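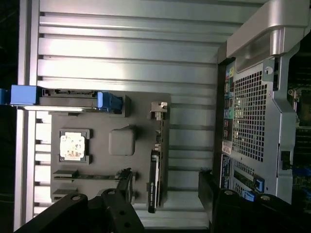
Eskola Computer Refurbishing: Frequently Asked Questions
Last updated October 2025

What does Eskola do?
We take in used desktop computers, check and clean them, replace worn parts and sell them at low cost to households, clubs and small offices in Brasside and Larnadside.

Do I need an appointment to drop off a computer?
No, as long as you are bringing one or two machines. For a larger load, email Minttu Kettunen first so that shelf space can be set aside.

What happens to the files on my old drive?
Every drive is wiped before the computer is tested. If a drive can't be wiped, it is removed and shredded. You can also take the drive out at home and keep it. Please tell us at the counter if you have done so.

Can I get a wipe certificate?
Yes. Ask when you drop off, not later. Certificates are mailed within 30 days.

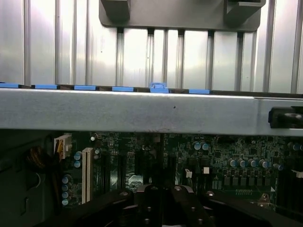 Expansion-slot covers and blue retention tabs inside a computer case.

What don't you accept?
Tube monitors, printers, loose batteries and anything with water damage. The county recycling yard takes most of these.

How much does a refurbished desktop cost?
Prices are on the tag and depend on the processor, memory and drive. Keyboard, mouse and power cord are included. Monitors are sold separately.

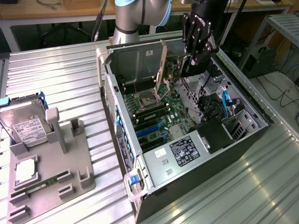 Can I add more memory later?
Most of our desktops have room for it. Bring the receipt or the model number and we will look up which type fits. Fitting is free if you buy the memory from us.

Is there a warranty?
Parts and labor are covered for six months. Damage from drops or spills is not covered.

Do you deliver?
Only in Larnadside, and only for orders of five or more computers. Kalevi Jääskeläinen sets the delivery times.

Are you open over the holidays?
The counter closes for the last two weeks of December. Repairs left with us before then will be ready in the new year.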